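Textiles in Use -- Handout 4
Cloth as a work surface
March 5, 2025

Read before the session. Bring a piece of plain cloth large enough to cover a desk.

Most supplier literature on table coverings makes the same claim: put down a plain colored cloth and you get an even, quiet background. The Nitelby catalog says "uniform tone" on page after page. Last term I asked the class to test that, and I remain unconvinced.

Start with color. A dyed cloth is sold under one color name, and we tend to repeat that name without looking again. Lay it flat and the name stops being much use. Light falls unevenly, the fabric rises a little in one place and sinks in another, and a single teal becomes a family of teals. Whether any of this comes from the dye itself is a separate question, and you can't settle it from a photograph. Be wary of anyone who says they can. 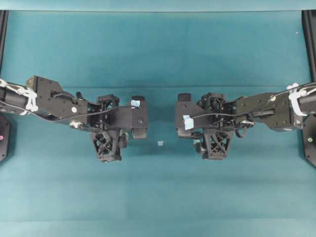
Fig. 1. Teal cloth on a tabletop. Note the faint creases and the shift from darker blue-green at upper middle to a paler aqua lower down.

Creases are the second problem. Pandico's care sheet says they "drop out" once the cloth is spread. Some do. Soft folds may go with a pass of the hand, but a line pressed in by storage can stay put for a long time, and I have yet to see a care sheet that separates the 2. Write down which kind you think you have before you touch anything.

Third, wear. Gratside rates its heavier cloth for 1,000 wipes. Wiped with what, and how hard? The sheet doesn't say. Marinho gives its cloth a smoothness score of 81 and leaves out the scale. A number with no method behind it is decoration -- treat it that way in your reports.

Shadows deserve a line too. Anything standing on or held over the cloth will darken a patch of it, and students regularly log that patch as a stain. Move the light before you write "stain."

For the session

Spread your cloth once and do not smooth it. Sketch where the tone changes. Then smooth it by hand, wait ten minutes, and sketch again on a fresh sheet. Label both sketches with the direction of the light.

Reports are due in 2 weeks, one page, no supplier quotations unless you have tested the claim yourself.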